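Setbridge takes its bin lorries back

After years of missed rounds and unanswered phones, Setbridge council has voted to bring rubbish and recycling collections back under its own roof, and I for one am delighted. The contract with Zullow runs out in November and will not be renewed. From then on the crews, the lorries and the depot on Nel Road will all belong to the town again.

Anyone who has spent a morning listening to hold music while a brown bin hummed gently in the heat will know why people clapped in the public gallery. There were 284 complaints in the last quarter alone, most of them from the hill streets, where the big lorries can't turn and the small one was forever in for repair.

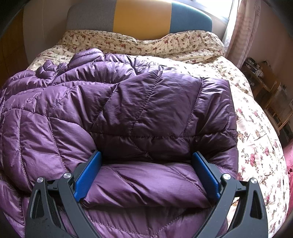

Will collection days change when the council takes over?

Every street keeps its present day until the spring, when the rounds will be looked at again and new calendars posted to each household.

The best part of the plan, to my mind, is the fleet. The council is buying 16 lorries, and 2 of them are narrow ones meant for the old lanes above the market (at last!). Staff who work for Zullow now will be offered the same jobs on the same pay, so the people who know which gate sticks and which dog bites should still be coming round.

It won't be free, of course. The opposition argued that a private firm carries the risk when fuel goes up or a gearbox fails, and that's a fair point, well made. But the ruling group replied that the town had been paying for that risk all along and still ended up with bags on the pavement, and the vote went through comfortably.
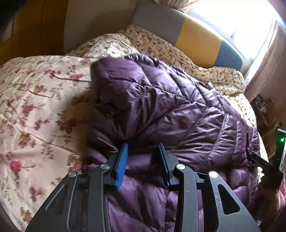 Vasitz, the village just over the boundary, made the same move a few years back and has stuck with it. Its depot now mends its own bins too, and Setbridge hopes to copy that idea once the new crews have settled in.

Before any of this happens, 3,000 homes in the hill district will get a short form asking where bins are hardest to reach. Fill it in! It takes a couple of minutes, and the answers will be used to draw up the narrow lorry rounds. Forms can be handed in at the library or the town hall front desk until 5pm on the closing date printed at the top.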